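Tuesday 12 November 2024
Teaching preparation room, bench 2
Entry by Oi-ling Chien

Annual check of the small glassware before it is reissued to the May intake. The Chuang inventory lists 43 pieces under separation work. Eighteen were examined this morning with Abenezer Gebru; the remainder are held over.

Stopcocks were turned through a full rotation and returned to their original bodies. Keys are not to be exchanged between tubes – two were found mismatched last year and both leaked. Item 283 is stiff and has been set aside for Shih-chieh Shek to regrease.

The acrylic rack has been accepted for use on the open bench. Tubes are to be lowered through the upper plate by hand and must never be pushed from the neck. Round-bottom flasks remain on cork when not clamped.

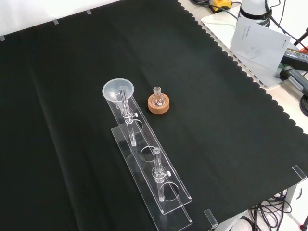
Acrylic rack on black cloth with two stopcock tubes, funnel on the far one; flask on cork ring to the right.

The funnel is to be removed before any tube is lifted out. Sum-yee Yen has asked for a second cork ring in the same size – order to be placed with Tradau.

Outstanding: labels for the drawer, and a countersignature from Pui-shan Fang.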